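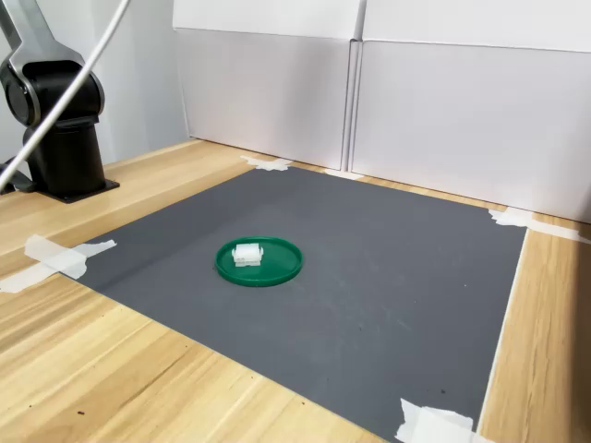 3.2 Upkeep of the cell

A cell of this kind spends more of its life being looked after than being studied, and the literature is oddly shy on the matter. The Primine cell was set up in May by two of the authors and has since been maintained by whichever of them was nearest. The part that needed most attention was the cheapest. The work surface is a dark grey mat, held to the wooden tabletop with white masking tape, and its position on the table is treated by the software as a fixed fact of nature. The tape does not share this view. It lifts at the corners, gathers dust, and is put back by people in a hurry, each with their own idea of how much is enough. The green plate, which marks the target for the placing task, is found afresh by the vision step at the start of every trial and can sit anywhere on the mat. The mat itself is found only at calibration.

We first learned of the problem through the arm. Over 12 working sessions the gripper began to close a little to one side of where it should, always the same side, and the fault was put down in turn to the wrist, the finger pads and the software (the last of these by Bajwa, who did not write it). Nuchit then laid a steel rule along the edge of the mat and found that it had crept 2 mm towards the front of the table. The wrist had by this time been taken apart and put together again. It is in excellent condition.

Our response was a short routine, carried out before the first trial of each session. The arm is sent to its raised rest position with the gripper open. The mat is wiped with a dry cloth, the tape is pressed down by hand, and any piece that no longer holds is replaced on its own, with the neighbouring pieces left alone. Replacing all the tape at once is quicker and moves the mat every time, as Pereyra established on two separate mornings. The distance from the table edge to the mat is then read at each corner and written in the log. If any reading has changed by more than 1 mm, the cell is calibrated again. Otherwise work goes on.

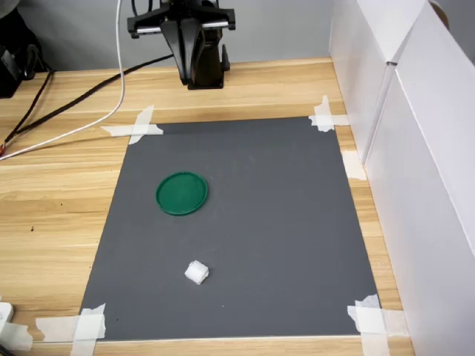 Calibration takes nine minutes if all goes well, and is done with the Flinent routine described in Section 3.1. In the early weeks we ran it every morning as a matter of faith. With the corner readings in hand we ran it only when the readings asked for it, and over 109 logged sessions this came to seven times. Five of the seven followed a change of tape. One followed a visit by the people who service the windows. The remaining one we cannot explain, and Obeidat has asked that it be recorded here as such.

Cables were the second source of trouble. The lead to the wrist must be long enough for the arm to reach the near edge of the mat and short enough to stay off the work, and these two lengths do not overlap as much as one would like. A lead that rubs along the mat will in time push a light object out of place before the fingers reach it, and the log will then show a failed grasp with no fault in the arm, the gripper or the plan. We now run the arm slowly through its four furthest poses with a hand near the stop button, watching the lead and ignoring the gripper. This is harder than it sounds – the eye follows the fingers.

The white panels along the side of the table are part of the cell and are checked as well. They give the camera a plain ground and keep out the sight of the corridor, along with most of the people in it. Our first set, bought from Barredo, was rigid, heavy and costly, and was struck once by the elbow of the arm. Card has served better. It gives way when touched and can be folded back into shape by a person with no training.
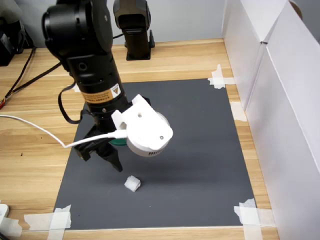 Figure 4. Gripper open above the mat, with the white object below. The white cable plugs into the mount at the wrist.

The wrist mount was printed in-house and its screws are checked at the start of each week. We tried thread lock from Arnitz on the first version and then had to cut the mount off, so the screws are now left plain and tightened by hand. Tan keeps the spare, and a small bag of screws of nearly the right length.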